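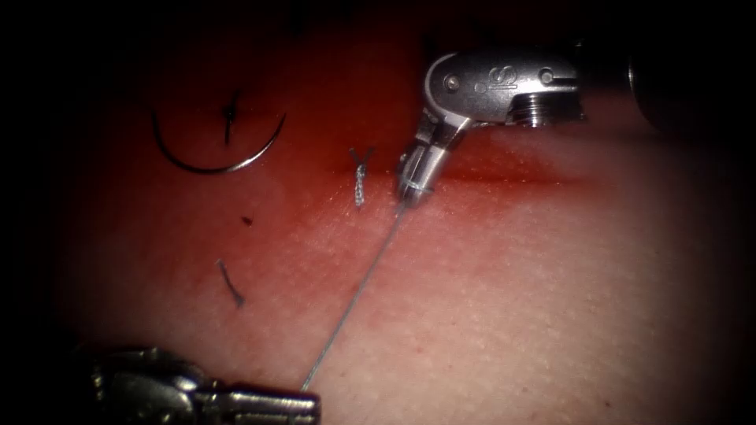
By Getsemaní Hinojosa

The county court in Omilholm has cleared the last of its old small claims cases, and what a month it has been for the people who were waiting on them!

Presiding Judge Hermenegildo Xolalpa told a packed hallway on 25th May that all 177 cases left over from before the courthouse renovation have now been heard, settled or withdrawn by the parties. Some of them were four years old. One dealt with a fence that has since been torn down by both neighbors together.

The push began when the judge opened two extra courtrooms in the evening, from 5:30 until everyone on the list had been called. Clerks phoned each party in advance, asked which nights they could manage and set the hearings to match. In the first week 47 cases were closed, many of them in the corridor, where mediators had put out folding tables and a great deal of coffee.

"People kept telling us they had given up on hearing from the court," Judge Xolalpa said. "Then the phone rang, and they came. They brought their receipts in shoe boxes, and we read every one."

Most of the disputes were over rent deposits, car repairs and unpaid invoices. Eight went to a full hearing with witnesses, including a long-running quarrel between the moving company Emura and a former customer over a piano. That one ended with a payment and a handshake (the piano is staying where it is).

Lawyers in town are delighted too. Several took evening shifts at the free advice desk on the ground floor, helping people fill out forms and explaining what a judge can and can't order. The desk will stay open through the summer, and no appointment is needed.

The evening sessions themselves will carry on twice a month, with new claims under the county limit eligible for a slot. Judge Xolalpa wants every fresh claim to get its first hearing within 60 days of filing, and he has asked the county board to pay for one more clerk to make that possible. The board takes up the request at its next meeting, in Room 2 of the county building. Members of the public may speak for three minutes each and should sign in at the door.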